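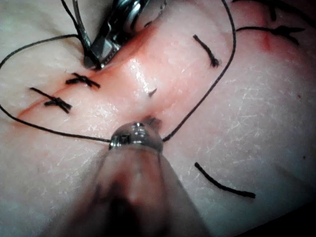
*Mid-stitch on the practice pad, thread looped wide between the two instruments.*

# Tying your first robot stitch: a guide for new club members

Welcome to the Senport student robotics club's favourite bench! If you've already done the ring transfer and the peg board, you're ready for suturing, and I think it's the most fun you can have with two robot arms and a piece of thread. It's fiddly, it's slow, and the first time a knot sits down flat you'll want to show everyone in the building.

This page covers one interrupted stitch, start to finish. You'll need a partner for your first few goes - one on the controls, one watching the pad and the stop button.

## Before you start

- Book the bench in the Winora sheet. Sessions are 52 minutes, including pack-up.
- Cut your thread to 220 mm. Longer tangles, shorter leaves you nothing to wrap with.
- Clip the skin pad down on all four corners.
- Run the homing routine and wait for both arms to finish.
- Set motion scaling to the slowest setting. Yes, even if you're good at games!

Check the pad for old stitches and start in a clear stretch of the cut. You can leave other people's knots where they are (it's handy to have one nearby to compare with), but pick up loose offcuts if they're going to get in your way. Dark bits of thread look an awful lot like a live tail on the monitor, and I've spent a good minute trying to grab one that wasn't attached to anything.

## Placing the stitch

1. Hold the needle about two-thirds of the way back from the tip.
2. Go in square to the pad, a few millimetres from the cut.
3. Roll the wrist and let the curve of the needle do the work. Pushing straight ahead just bends the pad.
4. Come up on the far side at the same distance, grab the tip with the other instrument and draw it through.
5. Pull the thread until you have a short tail, then park the needle off to one side.

## Tying it off

Keep your loop big and loose. Beginners nearly always pull it small and then can't get a jaw inside it. A big lazy curve of thread across the view looks messy, but it gives you room to move.

1. Wrap the long end twice around the closed jaws of the second instrument.
2. Open the jaws, take the short tail and close.
3. Draw the two instruments apart, low and level with the pad.
4. Wrap once the other way and repeat.
5. Wrap once more in the first direction, snug it down and trim both ends.

Stop pulling when the edges meet. If the pad puckers into a deep dip and stays there, you've gone too tight. Snip it and have another go - thread is cheap and the pads last for ages.

## When it goes wrong

**The thread slips out of the jaws.** You're probably gripping with the very tip. Take a slightly bigger bite.

**One instrument blocks the camera.** Back it off and come in from a lower angle. Your partner can call out distances while you get used to it.

**The knot slides.** You've wrapped the same way twice. We all do it.

My first stitch took 900 seconds on the club timer. By May I had it down to 118, and I still get a kick out of every one. Write your time in the log along with the pad number, then swap seats with your partner.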